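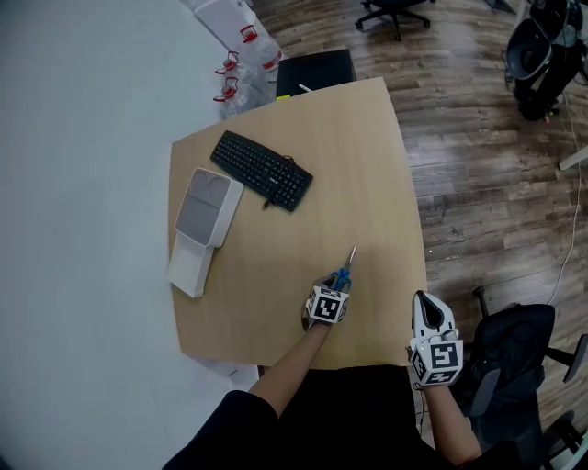 Desk, Friday, with the keyboard pushed up to one side and the blue-handled scissors.

Friday, January, just after lunch

Paper ageing, second week of looking at the strips. I have put off writing this up for two days because I wanted to have all the fold counts in one place first, and now that they are in one place I find I don't much like them, but in they go all the same.

To remind myself (and Shahram, who will read this on Monday and ask): we have the old rag paper from the Hallent ledgers, the blank leaves only, and we have the wood pulp paper from the Kennedy box, which is the one that goes brown if you so much as look at it. Strips from each, cut along the grain and across it, half of them given the chalk water bath and half left alone. All of them then had their spell in the warm cabinet. What I am after is whether the bath does enough for the Kennedy paper to be worth the bother, there being a great deal of Kennedy paper and not a great deal of me.

The rag paper first, because it is a pleasure. Untreated, along the grain, the best strip went to 3000 folds and I switched off there, as the counter starts sticking past that point and I don't trust it. Across the grain it reached 2000 without any sign of a split. I do love this stuff. You can feel it in the fingers before you test it, there's a sort of softness with a rattle behind it, and whoever made it knew exactly what they were up to. The bathed rag strips looked no different to me, so my feeling is we leave the Hallent leaves well alone, apart from a good brushing.

Now the Kennedy. Bathed, along the grain, the best strip gave 841. Untreated, it snapped at 2. Yes, two, and I did it again with a fresh strip in case I had nipped the first one in the clamp, and got the same. So the bath is clearly doing something, and I was very cheerful about it until I looked back through the sheet and saw that the bathed strips are all over the place, with one of them hardly better than the bare ones. I think (only think) that the poor one came from the outer edge of its leaf, where the light has been at it for years. I didn't mark edge or middle when I cut them, which is my own silly fault. Next lot: pencil a small E or M on the tail of every strip before the blade goes anywhere near it.

Vernon came by with tea and pointed out that the water we used was from the new drum and not the old one, and did I know whether anybody had tested it. I did not. The Truvton meter needs a new battery, so I have used the paper indicator strips for the time being, and they say it's a touch on the sour side of neutral. Not enough to worry about on its own, I'd have said, but it would eat a little of the chalk. Must ask Shahram which drum he used before Christmas.

Colour: the bathed Kennedy is slightly paler than it was, a kind of weak biscuit. The rinse water came out the colour of strong tea, and I kept a jar of it on the windowsill for the open day. Please don't tip it away. One leaf had a bit of blue-black ink on it that I had missed, and it feathered a little at the tail of a letter, so anything with handwriting on it waits until we have tried a spot test on every ink.

I had a look at the Flisis blotters too. The thick ones leave a faint weave on damp rag paper if they are under the boards overnight. Fine for the pulp. For the rag I'd go back to the old felts, which need a wash.

Still to do:
New strips from the Kennedy, marked E and M, both grain directions
Battery for the meter
Bath with water from each drum, same leaf, side by side
Wash felts
Oil the fold tester, it's squeaking again on the back stroke

Cabinet is off and the door is propped open. The remaining strips are in the grey folder, second shelf, rag on top.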